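Clear tables at Stustbridge: the tray and bin habit catches on
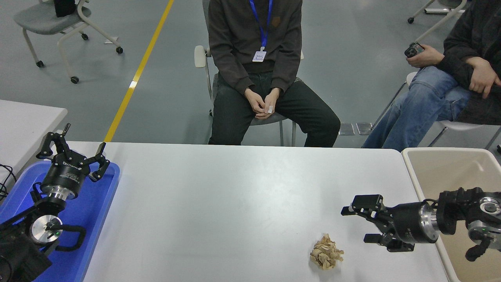 Blue tray at one end, beige bin at the other, and one crumpled brown thing left in the middle.

What a month it has been for tables! When we first wrote about the tray and bin idea in the spring newsletter we expected a couple of polite replies and perhaps a grumble about tea mugs. Instead the post tray filled up with notes from all over Stustbridge, plus a very long one from our friends at the Nillidby workrooms, who have been doing something similar for years and were delighted to find they had company.

For anyone who missed it, the idea could hardly be simpler. Every shared table gets a shallow tray at the left-hand end and a deeper bin at the right. Things you are going to use again go in the tray. Things on their way out go in the bin. The bit in between is for whatever you're working on, and when you get up to leave you have a quick look at it and move anything that's still lying about.

That last look is where the fun starts, as it always seems to come down to one final item. It's a crumpled brown something, or a rubber band with no obvious owner, or half a sheet of labels. You pick it up, you wonder whether it has another use in it, you put it down again. We have had more letters about the Last Thing On The Table than about any other subject this year, parking included.

So, by popular demand, a few words on brown paper.

Plenty of you asked whether crumpled packing paper belongs in the tray or the bin. Our answer is the tray, nearly every time! It smooths out far better than you'd think. Lay it on the table, press from the middle outwards with the side of your hand, fold it in half and then in half again, and slip it under something heavy overnight. It won't look new in the morning but it will go round a jar or a picture frame perfectly well. Pieces that have gone soft and floppy are lovely for stuffing the corners of a box. Anything greasy, or so flaky that it sheds bits every time you touch it, has done its work and can go in the bin with our thanks.

One reader told us she keeps the very wrinkled sheets specially, for wrapping bulbs over the winter. Another uses them for drying wet shoes. Please keep these coming, we have started a folder.

The Prirudmont room count

The upstairs room at Prirudmont House was our keenest trial, with 8 tables all set up the same way. Everyone who used the room kept a tally of what went into the trays over the course of June, and the grand total was 1,446 things saved for another go. We had been hoping for about 2,000, which with hindsight was a wild guess made over cake, and we are thrilled with what we got. Paper was well out in front, followed by string, then those little card sleeves that come round everything these days.

Several people said the nicest part was walking in first thing and finding a clear white tabletop waiting for them. One said she'd forgotten the tables were white.

Which trays, which bins?

You don't need to buy anything. A roasting tin will do for a tray and a washing-up bowl makes a perfectly good bin. If you do fancy a matching set, the Bako shop by the station has plastic trays in several colours and takes back cracked ones. We would suggest a tray with a low rim, so you can see what's in it without getting up, and a bin with a rim deep enough to hold on to when you carry it out. Having the two in different colours is a real help too. It sounds fussy, but when you're talking to the person across the table and reaching sideways without looking, blue for one and something pale for the other saves a good deal of fishing about afterwards.

A word about ends. Some left-handed readers have asked whether the tray and bin can be swapped over. Of course they can, as long as it's the same on every table in the room. Nillidby tried letting each table choose and spent a whole winter throwing away their good string.

Small things we have learned along the way

Empty the tray when you can still see the bottom of it. Once it is heaped up people stop adding to it and start making a second heap beside it, and then you have no table again.

Keep the tray for loose things only. Scissors, tape and pens want a jar of their own on the shelf.

If two of you can't agree about an item, leave it in the middle of the table for 10 minutes and carry on chatting. One of you will want it for something.

Wipe the table last, after the tray and bin have been lifted off. The strips underneath collect an astonishing amount of fluff.

Next month

The downstairs rooms at Prirudmont House will be joining in, so if you have a tray going spare, please drop it at the front desk any afternoon before four. We would also love to see the idea tried on a kitchen table or in a shed, where the last thing left over is bound to be more interesting than ours. Notes and tallies can go in the newsletter box by the stairs, and brown paper of any shape is always welcome, flat or otherwise.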